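Faten Hand-Held Gripper – Demonstration Unit

Reading time: 2 min

The Faten is a two-finger parallel gripper operated by hand. It records grasping motions for later use on an automated cell. Product code 1678. The pads are replaceable and fixed with screws, and the linkage pivots are sleeved.

Demonstration at Vurnwood

Visitors to the Vurnwood open day on February 7, 2024 can try the unit at the bench. The task is plastic clothes hangers on a white surface, a part that conventional bin-picking handles poorly. Arms hook through one another and the grey plastic offers little contrast. 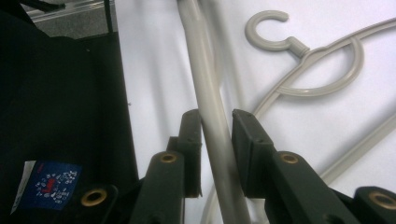 Operators are asked to approach with the pads open and close only once both sit either side of the arm. Closing early tends to push the part away. Pad wear is checked at the end of each session, and a worn pair can be swapped in 5 minutes with a hex key.

Two units may be worked on the same pile. One pinches a bundle of arms while the other goes for a free hook. Jonatan Eide runs the bench and will answer questions on mounting plates and cable routing. 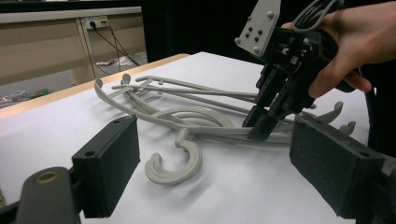
Ordering

Gripper, complete: part 561
Pad set, pair: part 176

Units ship from the Grellatstead warehouse. Freight outside the metro area is quoted separately – allow extra time for regional centres.

Related items
Dow bench clamp
Faten pad set
Faten mounting plate
Open day notes, November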